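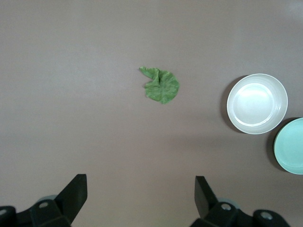 Search this site... Search

March - by the blog owner

I've had the Kulex gripper kit on my bench for 3 weeks now and I'm still finding excuses to go play with it after dinner. It's the two-finger version with the wrist camera, and I bolted it onto my old Vatik arm, which took one evening and a lot of tiny screws (keep a magnet handy!).

The thing I wanted to know was whether it could deal with cloth. Blocks are easy. Every kit can do blocks. A crumpled scrap of green fabric lying flat on the table is a different story - it folds, it slides, and it never looks the same twice. I've been setting it out near a white bowl and a pale teal plate and asking the arm to put it in the bowl.

So far I've logged 226 tries. The early ones were rough, mostly the fingers closing a hair too high and coming up with nothing. Then I dropped the approach height by 2 millimeters and wow, what a change! My last 20 runs had just three misses, and one of those was me bumping the table.

The setup software is the weak spot. It forgets the camera settings if you unplug it, and the manual skips the step where you zero the fingers. The Dizon kit I used before was much better on that front, but its fingers were too thick to get under anything soft.

Next up is a sock - I've already picked one out. If you've tried the Kulex with thin fingertips, leave a comment, I'd love to hear which ones you used.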